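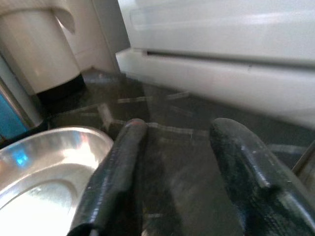
A shallow steel bowl, the most useful thing in any kitchen.

Making placards at the kitchen table: tips from a very messy June

We've turned our kitchen into a sign workshop more times than I can count now, and I love it every single time! Our interfaith neighbours' group walks through Foltum whenever there's been an ugly incident – a smashed synagogue window, paint on the mosque door, a shop owner shouted at – and people like to carry something they made themselves. The last walk was 1,518 people (the stewards at the bridge had a clicker), and 116 of the signs came off our table. So I've learnt a thing or two about card, paint and getting dinner on afterwards.

Before you start

Clear the whole table, even the fruit. Cover it with an old shower curtain, shiny side up, and tape it underneath at the corners. Newspaper sticks to wet paint and you'll be peeling headlines off the back of somebody's sign.

Decant the paint. Shallow bowls are miles better than jars, as you can load a wide brush flat and it won't drip off the ferrule. Steel ones wash up beautifully, though if you've any doubt about the paint, keep those bowls for paint from then on.

Lettering people can read

Write less! Three or four words is plenty. Pencil the middle letter first, then work outwards both ways, and you won't end up with a squashed last word. Mi-kyung Um taught me to do this when we were doing signs in Korean and English side by side, and hers are always the ones in the newspaper.

Black on white or black on yellow. Red looks strong indoors and goes to mud under a grey sky.

If you're writing in a language you don't read, get someone who does to check the pencil stage. We once had a Hebrew word beautifully painted back to front, and a very kind lady from the synagogue waited until it was finished to say so because she didn't like to interrupt.

Petro Shevchuk swears by masking tape for straight edges. Press it down with the back of a spoon and pull it off while the paint is still tacky.

Handles and rain

Cardboard tubes from the fabric shop are light, free if you ask nicely, and stewards prefer them to timber. Cut two slits 12 cm deep in the top, slide the card in and tape both sides.

For rain, a layer of clear sticky-backed plastic on the front only. Do the back as well and the damp gets trapped and the whole thing goes like porridge.

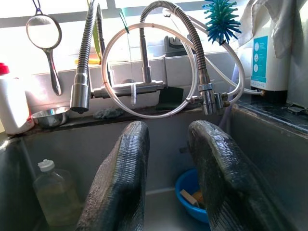 Probably washing-up liquid, a sponge or wooden block, scrubbing pad: the clean-up kit.

Cleaning up

Wipe every bowl with kitchen paper before it goes anywhere near water. You want as little paint as possible going down the plughole, and it's much quicker too.

Brushes next. Cool water, a drop of washing-up liquid in your palm, and swirl until the suds come up clear. Leave them 20 minutes lying flat on a towel, then reshape the bristles with your fingers. Never stand them on their heads!

Dried paint on steel lifts off if you soak it in warm soapy water first. Go easy with the scrubbing pad on anything with a shine you care about.

Paint on a school jumper: cold water straight away, from the back of the fabric, and then soap. Once it's dried in, call it the painting jumper.

Keep the leftover card flat under a bed. You'll want it again.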